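# Planning the Cilside packing cell: questions on cost, spares and timing 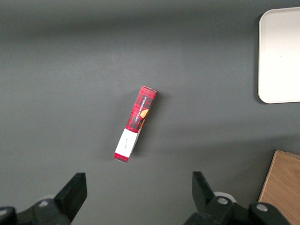

Cilside set its equipment budget for the packing cell before it had picked an arm, and the operations lead who wrote the plan would do it in that order again. "The arm is the line everybody wants to talk about," she said. "It was never the line that moved." What moved was the end of the arm: fingers, pads, wrist camera, cables, mounts. The product range decides most of that. A narrow printed carton such as the vanilla shortbread box, lying at a diagonal to the tray it has to end up in, needs the wrist to turn before the fingers close, and it needs pads that will hold thin board without marking it. "If you buy the gripper for the average carton, you will buy a second gripper," she said.

The plan covers 2 cells. The first is for single cartons into trays, the second for mixed gift packs. Cilside asked for quotes from Dranonico and Varma and received both on the same template, which she had written herself after an earlier round came back in formats that could not be compared. The template splits each quote into hardware, integration, training, spares and yearly support. Varma was lower on hardware. Dranonico was lower on support and included the wrist camera mount, which Varma listed as an option.

She would not give the totals. She did give the spares figure, because she thinks other small producers set theirs too low. Cilside holds back $2000 per cell per year for parts that wear or break, with finger pads the largest share. A set of replacement pads came in at $56 on the Dranonico quote. "That looks like nothing. Then you order it every few weeks for a year and you have a number."

The item she had missed was the table. The original drawing used an existing bench with a glossy white top. Reflections gave the camera trouble in the first trial, and a white tray on a white top was hard to separate from its background. A matte gray top was added to the order at $505, with the cutouts for cable runs already made. It was approved as a change, and she had to write a page to explain it. The surface is now a separate line on the template, next to lighting.

On integration, her advice was to pay for days and list what each day is for. Cilside used Conine, an integrator that does not sell arms, and asked for a written result at the end of each stage. The first stage was picking one carton size from any angle on the table. The second was placing it in a tray without touching the rim. Mixed sizes came third. "I can stop paying after any of those and still own something that works," she said.

The delivery date in the plan is August. Asked whether that was realistic, she said the arm would be there and the fingers might not. Custom pads are made after the sample cartons are approved, and the cartons are being reprinted this summer. The new board is slightly heavier. Conine has asked for a full case of it before it confirms the grip force, and the printer has not yet given a ship date.

She is keeping the second cell out of the purchase order until the first has run one full season. The floor space is marked and the power drop is in the electrical quote, since adding it later would mean a second shutdown. The arm for it is not reserved. Varma offered a discount for ordering both together, and she turned it down.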